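3.2. Recuperación de remolques y caravanas sustraídos: resultados por zona

De las 226 denuncias que entraron en la muestra, la mayoría corresponde a remolques ligeros y caravanas de uso estacional. El resto, remolques de carga. Los vehículos a motor quedan fuera, ver sección 2. Tres zonas: Buvirport, Tolatberg y el corredor de Morais, que administrativamente depende de la primera pero que tratamos aparte porque tiene puesto policial propio y lleva sus propios registros.

Primera observación, y quizá la que más condiciona todo lo demás: la fecha de la denuncia no es la fecha del hecho. En las caravanas guardadas en parcela el propietario descubre la falta semanas después, a veces meses. Julio concentra denuncias, pero eso no quiere decir que concentre hurtos. Es cuando la gente va a buscar la caravana. Los partes de Tolatberg anotan las dos fechas (la estimada y la de denuncia), los de Buvirport solo la segunda. Intentamos reconstruir la estimada a partir del relato del denunciante y en muchos casos no se pudo.

Segunda: el lugar. Parcelas alquiladas sin vallar, aparcamientos de naves, arcenes. La categoría «vía pública» del formulario antiguo mezcla situaciones muy distintas – una caravana enganchada delante de casa y un remolque abandonado en una cuneta acaban en la misma casilla. El formulario nuevo, introducido durante el periodo de estudio, separa 6 categorías. Recodificamos los partes antiguos a mano, dos codificadores, con revisión de los desacuerdos. La fiabilidad fue aceptable salvo en «recinto privado abierto», donde los criterios no estaban claros ni para nosotros.

Tercera: la recuperación. Los remolques recuperados aparecen casi siempre dentro de la misma zona y por vías que poco tienen que ver con la investigación del hurto. Controles de tráfico por luces o placa, quejas de vecinos, una inspección por otro motivo. En Morais, 9 recuperaciones salieron de controles rutinarios en la salida del polígono. La base Jidier, que es la que usan los tres puestos para cruzar matrículas y números de bastidor, generó avisos útiles solo cuando el número se había introducido completo. Muchos remolques ligeros no llevan placa propia y el bastidor va en una chapa remachada que se quita facil. Sin chapa no hay cruce.
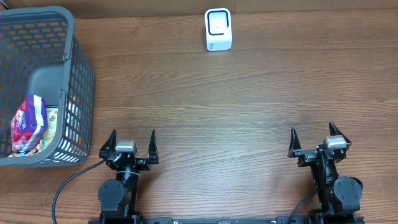
Figura 3. Cesta de plástico gris con envoltorios de aperitivos, sobre una mesa de madera.

¿Qué proporción de los casos con persona detenida terminó con cargos por hurto? Menos de la que sugieren los comunicados de prensa, ya que en buena parte de los expedientes el cargo final fue la tenencia o receptación del bien sustraido, al no poder probarse quién se lo llevó.

Esto último importa para leer las estadísticas. El comunicado del puesto se redacta el día de la detención y habla de robo; el escrito de la fiscalía llega después y habla de otra cosa. Si se cuenta por comunicado, la tasa de esclarecimiento sube. Si se cuenta por cargo, baja. Usamos el cargo, y donde no constaba dejamos el caso como abierto. Criterio discutible, lo reconocemos, pero al menos es el mismo para las tres zonas.

Un segundo problema son los expedientes con varios delitos. La persona es detenida con el remolque y además se le encuentra droga, o conduce sin permiso, o tiene una orden pendiente. El registro de Tolatberg abre un número por delito; el de Buvirport un número por persona. En la tabla comparativa hemos contado por vehículo, que es la unidad del estudio. Quedan 3 expedientes sin resolver en los que no conseguimos saber a qué vehículo correspondía la detención. Excluidos.

Sobre el valor. El tramo económico del bien decide la gravedad del cargo y por tanto la fianza, así que la tasación no es un detalle menor. En los partes la cifra la da el denunciante, sin factura en la mayoria de los casos. Con caravanas antiguas la diferencia entre lo declarado y lo que luego fija el perito puede mover el caso de un tramo a otro. No tenemos peritajes suficientes para estimar el sesgo. Queda pendiente – habría que pedirlos al juzgado y no a los puestos.

Limitaciones de esta parte: registros desiguales, cambio de formulario a mitad del periodo, y una zona (Morais) con pocos casos, donde cualquier porcentaje se mueve mucho. Los resultados por franja horaria se presentan en 3.3, con la misma cautela respecto a la hora estimada del hecho.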